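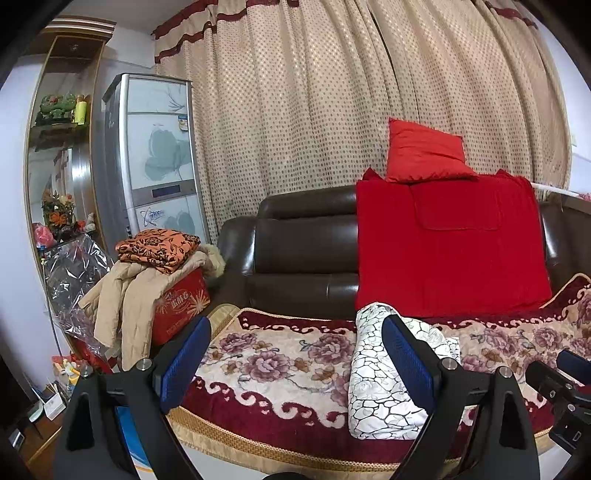
4. Washing and reproofing the shell

Applies to the Brukiver waxed cotton and coated shells, sizes S to XXL. For the Feltero wool overcoat, go to section 6.

Reproof the shell when water no longer beads on the shoulders and upper sleeves. With regular wear this is usually needed by February.

4.1 Before you start

1. Empty all pockets, including the inner phone pocket.
2. Unzip the liner and detach it at the collar and both cuffs. Set it aside. The liner is washed separately (see 4.3).
3. Close the front zipper and all snaps.
4. Check the fabric code on the label inside the left pocket. Code 1005 is waxed cotton. All other codes are coated nylon.

CAUTION: Do not put a code 1005 shell in a washing machine or dryer. The wax will come off and cannot be restored evenly at home.

4.2 Cleaning the shell

Code 1005:
1. Brush off dry dirt with a soft brush.
2. Wipe with a sponge and cold water. Do not use soap.
3. Hang on a wide hanger until fully dry.
4. Warm the wax tin in hot water until the surface is soft.
5. Rub a thin coat into the seams first, then the shoulders, sleeves and body. Wipe off the excess.
6. Hang overnight away from other clothing.

Coated nylon:
1. Machine wash on gentle, cold, with liquid detergent. Do not use fabric softener.
2. Run a second rinse.
3. Spray the wet shell evenly with Lodhi reproofer from a distance of 3 inches.
4. Wait 2 minutes, then wipe off any drips.
5. Hang to dry.

Note: Spray outdoors or near an open window. Keep the can away from flames.

4.3 Washing the liner

The quilted liner may be machine washed with shirts and other light items of a similar color. Wash at 70 degrees Fahrenheit or below. Keep red and other strongly dyed items out of the load.

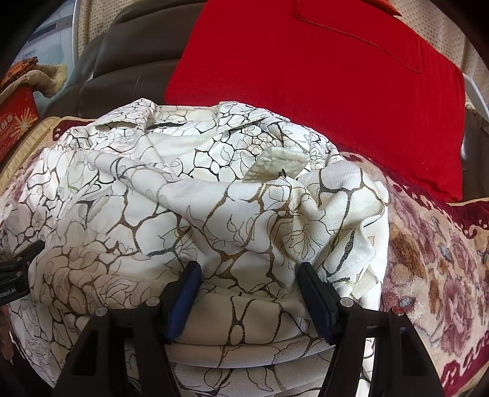

Printed garment with collar, and a bright red item.

Reattach the liner at the collar first, then the cuffs, then the zipper. If the liner pulls at the shoulders, the cuff loops are twisted. Undo them and repeat.

Replacement loops and wax tins can be ordered from Janley parts service. Quote the fabric code.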